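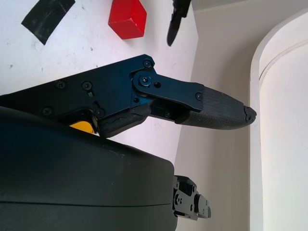 Mar 22, 2023

Rye starter notebook, flour trial continued

Best morning we've had with the rye so far! The Plonotitz flour came through the second feeding with a proper dome on it, and the smell has gone from wet cardboard to something close to green apples. I had nearly given up on that bag. Ashraf Saber kept telling me to leave it alone and feed it on schedule, and I kept wanting to stir in honey, so this one goes down as his.

Where things stand with the three flours:

Plonotitz (dark, stone ground). Slow to start, then very lively. Takes more water than the other two and still feels stiff under the spoon. Long gray-brown strands when you pull it up the side of the jar.

Grerance (medium). Rises fast and falls fast. If you miss the peak by even half an hour it is already sagging in the middle. Nice mild taste, a bit milky. Would make a friendly bread for people who say they don't like rye.

Mnguni (coarse, lots of bran). Hardly any rise, but the smell is wonderful, like malt and raisins. I don't think it will ever lift a loaf alone. As a soaker in a Plonotitz dough it could be fantastic.

Feeding for all of them is still 51 g starter, 200 g flour and water by feel. I know, I know, water by feel. Starting with the next round I'm weighing it and writing it down, or the notes are no use to anyone but me.
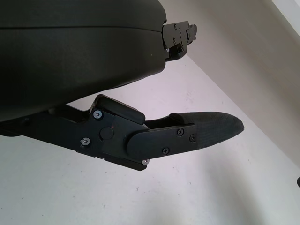
The test loaf from the Grerance starter went into the small tin at 292 g of dough, and I let it go until the top showed pinholes. Baked hot for the first stretch, then turned down. Crust came out darker than I like on the left side (the oven does this, turn the tin next time!) but the crumb was even all the way down with no gummy line at the bottom. Gummy line was the whole problem in the last batch. Longer rest before slicing helped too, I think. I cut the last one while it was still warm and it stuck to the knife.

Ashraf thinks the sourness is too shy and wants a cooler, longer rise. I'd like to try it with the Plonotitz first, as it seems happy to sit for up to 4 hours past its peak without going flat. Grerance certainly won't put up with that.

Also tasted the Unanon caraway next to our old jar. No contest, the new one is so much brighter, almost lemony. Half crushed and half whole seems right. Toasting it made the kitchen smell great and did nothing for the bread.

To do:
Weigh the water, every jar, every feeding
Scald some Mnguni overnight and fold it into the next Plonotitz dough
Turn the tin halfway
Dry a spoonful of each starter on parchment as a backup
Ask whether Plonotitz will have the same grain in May or if that is a new harvest
New rubber bands for the jars, the old ones keep snapping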